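Powersports Service, Unit 6
Pre-Purchase Inspection of Used Motorcycles
Instructor: Imani Castellanos
Cildale Technical Program

6.1 Scope

This unit covers the inspection of a used street motorcycle on behalf of a buyer. It assumes you have completed Unit 3 (brakes) and Unit 4 (chassis bearings). Engine teardown is not part of a pre-purchase inspection. Nothing is removed from the machine except the seat, the side covers and, with the seller's written consent, the spark plugs.

The inspector reports condition. The inspector does not set a price and does not tell the buyer whether to buy. Students lose marks every term for writing "good deal" in the remarks box.

6.2 Documents

Start with the paperwork. Compare the vehicle identification number on the title with the number stamped on the steering head. Both must match in full, including letters. Check the engine number against the registration where the state records it. A replacement engine is legal in most cases but must be noted.

Check the title for a salvage or rebuilt brand. Check for a lien. If the seller's name is not the name on the title, stop and tell the buyer before going further.

Service records are graded as follows:

Full: dated invoices or logbook entries for every scheduled service
Partial: some entries missing, mileage sequence consistent
None: no records, or mileage sequence not consistent

A seller's spoken account of past service is recorded as None.

6.3 Cold start

Ask the seller in advance not to run the engine on the day. Put a hand near the cases before touching the key. A warm engine hides hard starting, a weak battery and cam chain noise, so write "warm on arrival" on the form if that is what you find.

Measure battery voltage at rest, during cranking and at fast idle. Record all three. A resting figure below 12.4 volts calls for a charge and a load test. With the engine at fast idle, most charging systems should read between 13.5 and 14.5 volts; the service manual overrides this range.
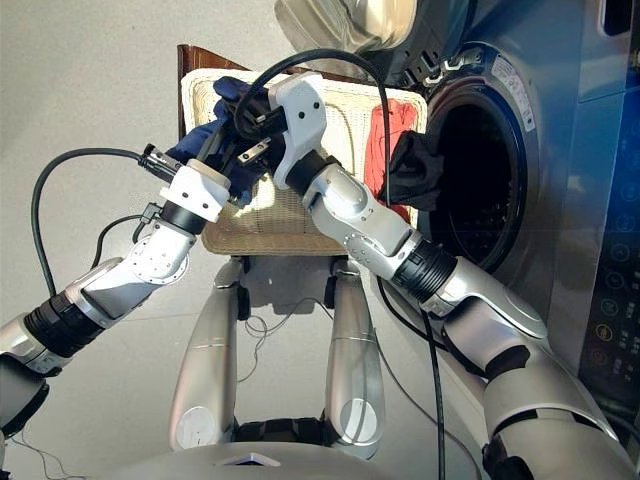 Listen at the stator cover, the cylinder head and the clutch housing in that order. A rattle from a dry clutch that stops when the lever is pulled in is normal on several models. A knock that rises with engine speed and does not change with the clutch lever is reported as a fault.

Exhaust smoke is recorded by color and by when it appears. White vapor that clears as the engine warms is condensation. Blue smoke on closing the throttle points to valve guides or seals. Blue smoke under load points to rings. Black smoke is a mixture fault.

6.4 Chassis

Support the machine with the front wheel clear of the ground. Turn the bars slowly from lock to lock. A notch at the straight-ahead position means the steering head bearings are marked and must be replaced; adjustment will not cure it. Grip the fork legs low down and push and pull. Movement felt at the head is play. Movement felt in the legs is bushing wear.

Inspect the fork tubes for pits in the area swept by the seals. Run a fingernail over each mark. A pit that catches the nail will cut a new seal.

Move to the rear. Check swingarm play side to side with the wheel off the ground. Check wheel bearings by rocking the tire at top and bottom. On linkage suspension, lift the wheel gently and feel for free movement before the shock takes load.

Look at both steering stops. A bent, cracked or freshly painted stop is the most reliable sign of a front-end crash. Other places to check are lever ends, bar ends, footpeg tips, the edges of the engine covers and the fairing brackets behind the panels. Scratches on one side only, at one height, suggest a fall at a standstill. Record what you see and leave the cause open.

6.5 Tires and brakes

Read the date code on each tire. The last four digits give the week and year of manufacture. Report any tire older than six years, whatever the tread depth. Measure tread at the center and at both shoulders. A flat center with full shoulders is normal for a highway machine.

Measure disc thickness at 8 points with a micrometer and compare the lowest reading with the minimum stamped on the disc carrier. Do not use a caliper with flat jaws; it bridges the wear and reads high. Check pad thickness on both sides of each caliper. Uneven pads in a sliding caliper usually mean a dry or seized pin.

Brake fluid should be clear to light amber. Dark fluid is reported as due for change.
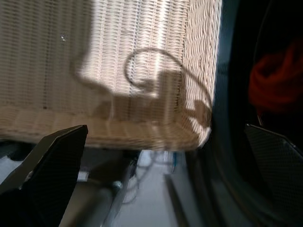

6.6 Final drive

Chain: measure slack at several wheel positions and note the tightest and loosest. A large difference is a tight spot and the chain is finished. Pull the chain back from the rear sprocket. If half a tooth shows, replace chain and both sprockets as a set.

Belt: look for missing teeth, exposed cords and stone damage. Any of the three is a replacement.

Shaft: look for oil at the boot and at the pinion seal. Check rotational play at the rear wheel in gear. Some play is normal.

6.7 Road test

Ride only with proof of insurance and the seller's permission. Keep the test on paved roads and under posted limits. Use every gear. From a steady speed in each of the upper gears, open the throttle firmly and watch for engine speed rising faster than road speed, a sign of clutch slip. On a straight, level road, note any pull to one side with both hands resting lightly on the bars.

6.8 Worked record

The Kincaid twin in Bay 2 shows 3,182 miles. Its records are graded Partial. The first service on this model is due at 1,000 miles and the invoice for it is missing. The rear tire has been replaced once. Low mileage on a machine of this age moves attention to fluids, rubber parts, the battery and the inside of the fuel tank.

Copy the format of this record for your own report. Use the Zernness form, not the older Skullotholm sheet, which has no space for date codes.

6.9 Assignment

Complete one inspection in pairs. Each student submits a separate form. Forms are due at the start of the Thursday lab. Readings without units will be marked as missing.

Reading before next class: Unit 7, sections 7.1 to 7.4, carburetor and throttle body synchronization.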